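搜索 请输入关键词 站内搜索

Nunine 双臂项目新进展：让机器人学会对付一只软塌塌的托特包

Nunine 实验室 新闻稿 12月
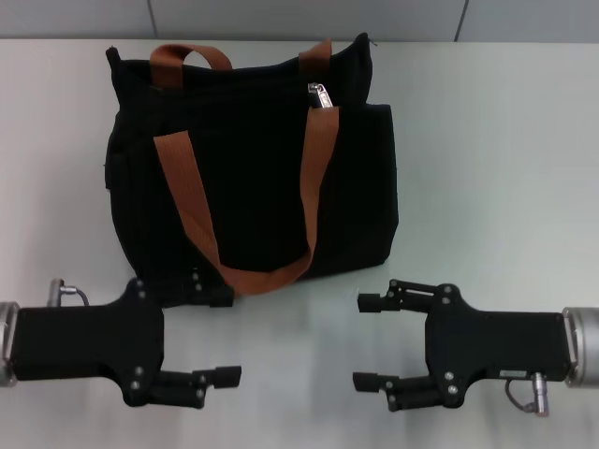

先说结果

大家好，我是 Nunine 实验室负责写稿子的那个人，平时也跟着一起调程序。这次想跟各位聊聊我们刚做完的一项工作，内部代号叫 Stornel，题目正经一点的说法是“面向软质提包的双臂协同操作策略”。说白了，就是让两只夹爪配合着去处理布包：找提手、拉拉链、撑开包口、提起来放到指定位置。

我们在同一套双臂平台上跑了 200 次测试，Stornel 完整做完全套动作的有 144 次，也就是七成二。对一个全程没人插手、包每次摆法都不一样的任务来说，我自己是挺高兴的！（组里有人觉得不该高兴得太早，这个后面会说。）

为什么偏偏是包

做机器人操作的朋友大概都懂，硬东西好办，杯子就是杯子，转个角度还是杯子。包就麻烦了。就拿照片里这只黑色布包来说，橙褐色的织带提手一根拱在上面，另一根从正面垂下来，快垂到包底了。同样是提手，一根从上面就能够到，另一根贴着包面，手指得从织带和布之间钻进去。再加上黑布上的褶皱和阴影，深度图经常糊成一团，夹爪本身又是黑的，凑近以后视觉模型有时候都分不清哪块是包、哪块是自己的手指。

以前常见的做法是先给物体建一个完整模型，再规划抓取点。我们早期也这么干，Eklund 就是那个版本，在桌上摆硬盒子的时候表现很好，一换成布包就开始犯愣，停在半空算来算去。

我们改了什么

Stornel 的核心想法其实很朴素：别急着把整只包搞明白，先搞明白下一步要碰的那一小块。

具体来说，策略分两层。上面一层只回答一个问题，接下来该碰哪儿，是提手、拉链头，还是包口的边。它看的是头部相机的画面，输出一个区域和一个动作类型。下面一层管两条手臂怎么走，每次只规划很短的一段，走完马上重新看一眼。包被碰歪了也没关系，反正下一段是照着新样子算的。

还有一点我特别想讲讲，就是两只手的分工。我们没有写死“左手扶、右手拉”，让模型自己从示范数据里学谁来扶。训练用了 2,215 段遥操作示范，里面左右手互换的情况都有。训练出来的策略会挑离拉链头近的那只手去拉，另一只手去压住包身。第一次在回放里看到它换手的时候，我在工位上喊了一声，把隔壁桌吓了一跳，抱歉抱歉。

示范数据是怎么采的，也交代一下。操作员戴着主手控制两条手臂，每段从夹爪张开、停在包前面的姿势开始，做完一整套动作再复位。包的朝向、鼓的程度、提手搭在前面还是后面，每次都重新摆。采数据这活儿真的很磨人，尤其是提手，摆着摆着就会不自觉地摆成自己顺手的样子，所以后来我们改成按随机抽的卡片来摆。

没做成的那些

剩下的 56 次失败，我们一段一段看过了。最多的一类是夹提手时把包面的布也一起夹了进去，提起来包就歪。第二类是拉链拉到一半卡住，手臂还在继续使劲，触发了力保护停机。还有一小部分是视觉那边认错了，把包边上的小织带当成提手去抓。

第一类我们已经有点眉目，在指尖合拢前加一次小幅度的抖动，布会滑开一些。不过这个改动没有算进上面的成绩里，等攒够测试再单独报。拉链那个问题更头疼，光靠相机很难判断是卡住了还是只是紧，大概率得上触觉，目前还在跟 Lumevow 的同事讨论传感器怎么往指尖里塞。

另外也要说清楚，测试里一共用了 10 只不同的包，都是布料的，大小也差得不算远。皮包、双肩包、塑料袋我们都没试，现在说它“会处理包”是夸大了，各位转发的时候手下留情。

接下来

论文和一部分回放录像会放到项目页上，示范数据还在整理，要先把标注里对不上的时间戳修好。代码会跟着数据一起放出来，早放一个晚放一个都没法用，所以请再等等。

想来看现场演示的合作单位，可以通过 Nunine 官网的联系表单约时间，下午两点以后比较合适，上午手臂一般都在跑测试，占着呢。媒体朋友需要高清图片也走同一个表单，写清用途就行。

读者评论

布丁不加糖：夹提手夹到布这个太真实了，我们组做毛巾折叠也是天天夹到下面那层。抖一下的办法回去试试。

老周修机床：七成二放在产线上肯定不行，不过愿意把失败原因写出来，给个赞。拉链卡住那块能不能看关节电流？

作者回复 老周修机床：看过电流，紧的拉链和卡住的拉链曲线长得太像了，阈值怎么设都有误报。有好办法欢迎来信！

qingting_07：数据什么时候放呀，坐等。顺便问一下双层策略的上层多久更新一次，是每走完一段就更新吗？

作者回复 qingting_07：对，每走完一段更新一次，细节在论文的附录里。

半块橡皮：作为一个每天早上在包里翻钥匙的人，只想问什么时候能学会找钥匙。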